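From: list member
To: small-kitchens list
Date: 2023-06-01
Subject: Re: Play kitchen on a dark tabletop, what goes where?

> I have been following the table thread since March and I'm still
> stuck. Everything I put out ends up in the middle. Do you keep
> the little pot and the boards out all the time, or put them away
> between sessions? And does the drawing stuff live with them?

Oh, I love this question! We went all in on the matte black top and the light things look so good against it (pale blue, peach, pink, a big white board you can find from across the room). My rule is a row along the back and the writing things handy. The pot with the tab handles is my favorite piece of the lot.

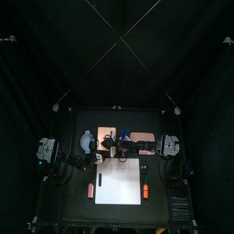
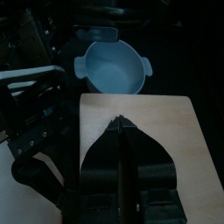 Does the pot need to have its lid on when it's put away?

Leave it off if the pot gets used a lot, and keep the lid right next to it. Ours is a rounded rectangle and it stacks badly, so I put it away on its edge.

The boards I got from Mayrhofer, and I'd buy them again tomorrow. The Jondo ones are fine too, but a bit thin for my taste, and the corners got fuzzy on me after one winter. I sand mine with 200 grit and wipe them down with a barely damp cloth, then let them stand up overnight.

As for the markers, yes, mine stay with the kitchen things! I used to have a separate tin and was forever walking back and forth for it. Now we write the menu first and "cook" second, and it's so much more fun that way.

Does anyone still have the Sarnard table plans from the old archive? My copy is missing the page with the leg joints.

> Also, is it worth oiling the wood?

I would, once, with a very thin coat.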